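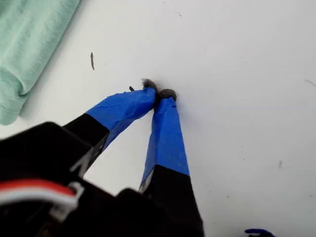 Figure 3. Blue painter's tape, wrapped, over a white tabletop.

Gidholm Adjustable Dress Form, Model 757
Set-Up Guide
Section 3: Setting the form to your measurements and fitting a dress

Revised 8 Dec 2021. Replaces the February printing.

Before you start

Section 2 must be finished before you begin this one. The stand should be locked, the pole should be upright, and the torso should sit fully down on the pole with the collar screw tight.

You will need:
A soft tape measure
The dial key (in the small bag with the neck cap)
A pencil and the measurement card from the back of this guide
The undergarments and shoes you plan to wear with the dress

Note: The Maglaya torso has fabric-covered panels and takes pins. The Mekville torso has a hard shell and does not. The model name is printed on the underside of the neck cap. Where the steps are different, both are given.

3.1 Taking your measurements

Measure over the undergarments you will wear with the dress. Stand normally and breathe out before you read the tape.

1. Bust. Pass the tape around the fullest part of the bust and keep it level across the back. Write the number on line A of the card.
2. Waist. Tie a piece of string around your middle and bend from side to side. The string will settle at your natural waist. Measure there and write the number on line B.
3. Hip. Measure around the fullest part of the seat with your feet together. Write the number on line C.
4. Neck. Measure around the base of the neck, where a plain necklace would sit. Write the number on line D.
5. Back length. Measure from the bone at the base of the neck down to the string. Write the number on line E. A second person is helpful for this one.
6. Waist to floor. Put on the shoes you will wear. Measure from the string straight down to the floor at the side of the leg. Write the number on line F.

Note: If a measurement falls between two marks on a dial, set the form to the smaller mark. You can pad a form that is too small. You cannot take anything away from a form that is too large.

3.2 Setting the dials

There are 10 dials on the torso. They are numbered on the front, back and sides, and the numbers match the diagram inside the front cover.

1. Start with every dial at its lowest setting. Turn each one counterclockwise with the key until it stops.
2. Set the waist dials first. Turn the front waist dial one full turn, then the back, then each side. Repeat until the tape reads the same as line B.
3. Set the bust dials in the same order, using line A.
4. Set the hip dials, using line C. On the Mekville torso the hip dials are under the lower edge of the shell, and you may find it easier to raise the pole first.
5. Set the neck dial, using line D.
6. Measure the waist again. Opening the bust and hip can pull the waist out slightly. Correct it if needed.
7. To lengthen the back, loosen the two thumbscrews inside the waist gap, lift the upper half of the torso to line E, and tighten the screws.

CAUTION: Do not force a dial. If it becomes hard to turn before you reach your number, stop and check that the dial on the opposite side has been opened by the same amount. Opening one side alone can strip the gear.

CAUTION: Keep fingers out of the gaps between panels while another person turns the key.

3.3 Setting the height

1. Hold the torso under the hips with one arm.
2. Loosen the collar screw.
3. Raise or lower the torso until the distance from the form's waist line to the floor matches line F.
4. Tighten the collar screw firmly before you let go.

If you will wear the same dress with both heels and flats, mark the pole in pencil at each height. The marks wipe off with a damp cloth.

3.4 Putting a dress on the form

Check the care label first. Heavy beading can catch on the panel edges, so a thin slip should go on the form before a beaded dress does.

1. Open every zipper, button and hook.
2. For a dress that opens at the back down to the hip, step around to the front and bring the dress up from below after taking the torso off the pole. For all others, lower it over the neck cap.
3. Settle the shoulders or straps before closing anything.
4. Close the zipper slowly. If it stops, do not pull. Lower the waist and bust dials by half a turn and try again.
5. Walk around the form and look at the side seams. They should hang straight to the floor. A seam that swings forward or back usually means that the front and back dials on that level do not match.

Maglaya torso: Pins may be placed at a slant, no deeper than the cover and foam. Straight-in pins will bend against the inner panel.

Maximum load is 200 ounces, including anything hung from the shoulders. Long coats and full-length gowns with trains may go over this. Support a train on a chair or a clean sheet.

3.5 Pinning a hem

1. Clip the hem marker to the pole, below the dress.
2. Set the marker to the distance you want between the hem and the floor.
3. Turn the form, not the marker. Place a pin every three inches.
4. Take the dress off and try it on before you cut or sew. Fabric cut on the bias should hang overnight first.

If you are planning two hem lengths for one dress, such as full length for an evening wedding and knee length for daytime, pin the longer one first and baste it. Do not cut for the shorter length. A deep basted hem can be let down again later, though a crease may show on satin.

3.6 Changing the form for another person

Save the measurement card. Extra cards are supplied in the envelope, and the reverse side has space for the final position of each dial. Close all dials fully before you set the form for someone else.

For replacement keys, covers and thumbscrews, write to Gidholm Parts, Clostville, and include the model name from the neck cap.

Continue to Section 4: Cleaning and storage.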